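Tenho de contar a minha saga com a encomenda que ia chegar "até às 18". Senta que é comprido.

1/ Comprei uma chaleira. Uma chaleira normal, daquelas que aquecem água. A loja (Zaltidum, nome de medicamento para a azia) cobrou-me 5 euros de portes e prometeu entrega no dia seguinte. Eu acreditei, porque sou uma pessoa de fé.

2/ No dia seguinte fiquei em casa. Não tomei banho até às onze, com medo de não ouvir a campainha. Quem nunca abdicou da higiene por uma transportadora que atire a primeira pedra.

3/ Às 11h30 recebo um SMS: "O seu envio encontra-se em distribuição." Que palavra bonita, distribuição. Imaginei a minha chaleira a ser distribuída, peça a peça, pelos necessitados do concelho.

4/ Às 16h, novo SMS: "Tentativa de entrega falhada. Destinatário ausente." O destinatário estava sentado no corredor, virado para a porta, com o telemóvel na mão. Mais presente do que isto só se me pregassem ao capacho.

5/ Liguei para a Curport, que é a transportadora. Fui atendido por uma gravação que me agradeceu a preferência. Eu não preferi ninguém. Saiu-me na rifa.

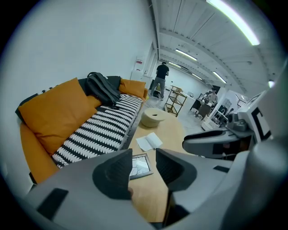

6/ O Hok-lam Lui respondeu-me logo aqui em baixo que a ele lhe fizeram o mesmo com um colchão, e que o estafeta jurou ter batido à porta de um prédio que só tem intercomunicador. Pergunta ele se isto não será um ramo da filosofia: se a campainha não toca, houve tentativa? Hok-lam, eu já só quero água quente, mas agradeço o apoio teórico.

7/ Voltando à gravação. Prima 1 para seguir uma encomenda. Premi 1. Diga o número do envio. O número do envio tem letras, dígitos e um tracinho que ninguém sabe se é hífen ou underscore. "Não percebi. Disse Setúbal?" Não disse Setúbal.

8/ Ao fim de 30 minutos de espera, com uma versão em flauta de pã de uma música que antes me era querida, apareceu um ser humano. Simpatiquíssimo. Informou-me de que a encomenda estava na Curport, coisa que eu desconfiava, visto que estava a ligar para a Curport.

9/ Perguntei se podiam tentar outra vez. Podiam. Quando? "No próximo dia útil, entre as 9 e as 18." Isto não é um horário, é um regime prisional.

10/ Segundo dia. Levei a cadeira boa para o corredor. Fiz marmita para comer em minha própria casa. Às 15h passou uma carrinha e eu fui à janela como os cães vão. Era a do pão.

11/ Às 17h58, SMS: "A pedido do cliente, a sua encomenda foi reencaminhada para um ponto de recolha." O cliente sou eu. Não me lembro do pedido. Se calhar faço-os a dormir.

12/ O ponto de recolha chama-se Prunow e é ao mesmo tempo papelaria, loja de capas de telemóvel e sítio onde se arranjam bainhas. Fecha para almoço quando tem fome. Eu fui lá ao meio-dia e um quarto e tinham tido fome cedo.

13/ Voltei às três. A senhora pediu-me o código. Mostrei o código. Não era esse, era o outro. O outro vinha num e-mail que, confirmei depois, foi parar ao spam, entre um príncipe herdeiro e uma promoção de pneus.

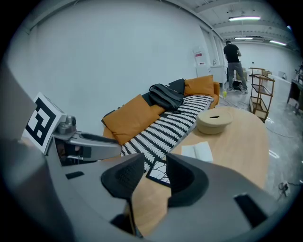

14/ Com o código certo, a senhora desapareceu atrás de uma cortina e ouvi caixas a cair durante um bocado. Voltou com um embrulho e a pergunta mais inquietante do comércio moderno: "É isto?"

15/ Não era isto. Era para um tal Ghaffari, do 103 de uma rua que nem é a minha. Senhor Ghaffari, se me lê: a sua caixa está na Prunow, é levezinha e faz um barulho a berlindes. Leve o código, o outro.

16/ À segunda ida à cortina, lá veio a minha. Cantos amolgados, uma pegada de sapato e um autocolante a dizer FRÁGIL posto de pernas para o ar. Assinei com o dedo num ecrã e saiu uma coisa que parecia um electrocardiograma. O dela não olhou, e o meu banco também nunca olhou, portanto seguimos.

17/ Hoje, 2020-01-07, chegou um inquérito. "Como classifica a sua experiência de entrega?" De uma a cinco estrelinhas. Não havia espaço para comentários, o que mostra que já conhecem a clientela.

18/ Dei quatro. Fui cobarde. Tenho outra encomenda a caminho e eles sabem onde moro. Enfim, não sabem, mas podem vir a descobrir.

19/ A chaleira funciona, para quem perguntou. Apita em fá. O cabo é curto e não chega à tomada da bancada, por isso ferve a água em cima do frigorífico, e eu faço o chá em bicos de pés.

20/ Já mandei vir uma extensão. Entrega prevista: amanhã, até às 18. A cadeira ficou no corredor.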